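3.2 Work surfaces and reflected light 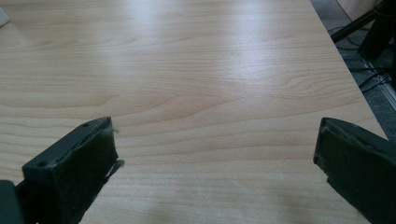 Mutua Mushi has argued that surface finish is given too little weight in studies of shared workrooms, and that complaints recorded as "poor lighting" often concern the table and leave the lamps out of it. The responses collected at Colham give partial support to this view. Of the 200 users who returned the November questionnaire, 22 named glare from the tabletop as their main difficulty, most of them when reading printed sheets.

Figure 4. Tabletop with light wood-grain finish. A diffuse band of glare crosses the upper middle part of the surface, where the grain appears almost cream.

As Figure 4 shows, the grain lines remain distinct outside the band of glare and are much weaker within it. Tables of this type were rated highly for ease of cleaning and for general appearance. Betancur recommends a matte finish for new purchases, but replacement costs were outside the scope of the survey. Floor cables, such as those lying beyond the table edge in the same figure, were treated as a separate item and are discussed in Section 3.4.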